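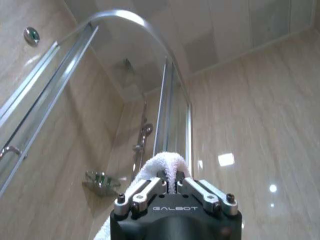 Figure 3. Wrist camera view with a towel held between the fingers, facing a curved glass shower enclosure.

Section 2. Setting up the perception module for glass and shiny walls

Bathrooms are the hardest rooms you will ask Garndale to look at, so please don't be disheartened if your first depth map is full of holes. Clear glass gives the depth estimator very little to hold on to, and a glossy wall panel will happily hand it a reflected lamp as though it were a real object. The steps below take a little while the first time (put the kettle on!), but once the profile is saved you can load it again for any similar room.

Before you start, check that the wrist camera calibration from Section 1 has been saved and that the arm is in hold mode.

1. Open the Garndale console and connect to the planner on port 2197. The status light in the top bar turns green when the two are talking to each other.

2. Choose Perception, then Profiles, and load the one called Stomov. Ernő Major wrote it for shower rooms, and it is a far kinder starting point than the general indoor profile.

3. Switch on Frame Tracing. The planner will now look for the metal rails and posts of an enclosure and fill in the glass between them as a solid surface. Curved top rails are traced as a chain of short straight pieces, so a slightly angular outline on your screen is quite normal.

4. Set Highlight Rejection to 55. If bright patches on the wall still appear as obstacles, raise it a little at a time and refresh the map after each change.

5. Open Held Object and draw round the cloth or towel in the live view. Include any part that hangs down beside the gripper, and leave the fingers themselves out.

6. Press Save As and give the profile a name you'll recognise in August.

Note: A towel held up in front of the camera can hide part of a post. Frame Tracing will join the visible ends if it can see enough of them, and draws the joined part as a dotted line.

Caution: Never run a wiping path while the glass is shown in amber. Amber means the surface has been guessed from one rail only. Move the wrist to a second viewpoint and trace again.

If the map keeps flickering after step 4, turn to Malte Wiegand's notes on exposure in Appendix 2.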